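Gripper build, shared workshop. January 10, 2025. O. Maddocks
Soft-object grip, sponge with pink fleece backing.

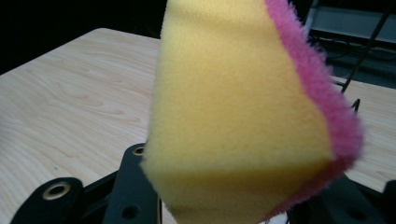

Why limit motor current instead of commanding a fixed finger gap?
Foam thickness varies too much for one gap to suit every piece. A current cap lets the fingers stop where the load tells them to.

Cap set to 250 mA, closing time 2 s. Foam creases low on the face at this setting. Encoder offset now 323 counts, was 546 before the Zurkeck coupling went in. Set screw on the coupling needs threadlock. Osian to recheck the offset after that.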